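Stolent - a two-column theme for small news sites and blogs

Stolent is a theme for people who publish a few articles a week and don't want to spend their evenings on layout. It has a main column, one sidebar, a front page with a lead story and a plain archive. It was written by Tsion Kumsa and is looked after by Tsion and Kidus Ambaye. This file covers installation, settings, known problems and how to send in changes.

What you get

A front page template with one lead story and 8 smaller ones under it. The number of smaller stories can be changed in the settings, but the grid looks best with an even number.

A post template with an optional summary line, byline, date and reading time. Reading time is worked out from the word count and can be turned off.

An archive by month and by category. Long archives are split into pages of 40 posts.

A print stylesheet. It drops the sidebar and the menu and prints link addresses after the link text.

Translations for Amharic and French. The French one was done by Wubit Gidey and is complete. The Amharic one is missing most of the settings screen.

Requirements

Stolent needs a recent version of WordPress and nothing else. There is no page builder, no companion plugin and no licence key. If you use the Bodin caching plugin, clear its cache after every theme update or the old stylesheet will hang about.

Installation

Download the zip file from the releases page. In the admin area go to Appearance, then Themes, then Add New, and upload the zip without unpacking it. Activate it and open the Customiser. The first time you do this the theme sets up a menu called Main with your existing pages in it. You can delete that menu safely.

If you are moving from our older theme, Meluva, read this before you switch. Meluva kept the summary line in a custom field called intro. Stolent calls it summary. There is a button under Tools that copies one to the other. It copies in batches of 500 posts, so on a large site you will need to press it more than once. It leaves the old field alone, and you can go back to Meluva if you don't like the result.

Settings

Site width: narrow, normal or wide. Normal is the default.

Sidebar: left, right or none. On phones the sidebar always drops below the article.

Accent colour: used for links, buttons and the line under the menu. The theme doesn't check contrast for you, so pick something dark enough to read on white.

Lead story: newest post, or a post you choose. A chosen post stays in place until you change it.

Fonts: system fonts only by default. You can add a web font in a child theme, and there is a commented-out line in functions.php that shows where it goes.

Featured images are optional everywhere. Posts without one get a text-only card, and the two kinds can be mixed on the same page. An image placed in the body of a post takes the full width of the column unless you set an alignment. Images narrower than the column are not stretched.

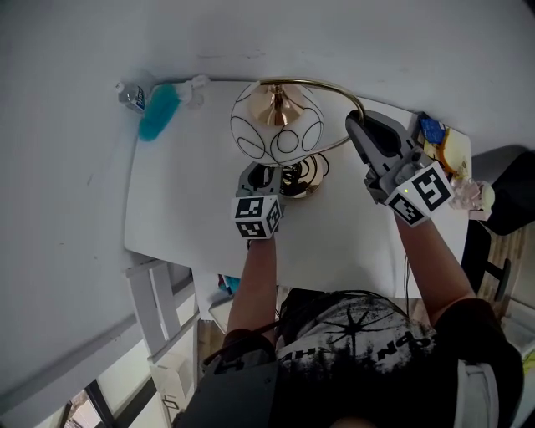

Sumeya Tsegaye wrote that the captions were too pale to read on her older laptop, and asked whether they could use the same colour as the body text. They now do, from the August release onwards. If you preferred the grey, set the caption colour back in a child theme.

Known problems

Issue 446: the menu closes when you tap a parent item on some Android phones. The workaround is to give the parent item no link of its own.

Tables wider than the column scroll sideways, but the scroll bar is hidden on iOS. Readers may not notice there is more to see.

The lead story ignores scheduled posts until the front page cache is cleared.

Search results show the full date format even if you have chosen the short one. Kiros Kassa has a fix for this - it needs testing on a right-to-left site before it goes in.

Comments

Threaded comments are supported to three levels. Deeper replies are shown at the third level with the name of the person being answered. Avatars are off by default. The Wetuner comment form works with Stolent, though its submit button keeps its own colour.

Sending in changes

Open an issue first for anything larger than a typo. Please keep one change to one pull request, and say which browsers you tried it in. Stylesheets are plain CSS with no build step, indented with tabs. Translations go in the languages folder, and half-finished ones are welcome.

Licence

GPL version 2 or later. The icons in the assets folder were drawn for the theme and come under the same licence.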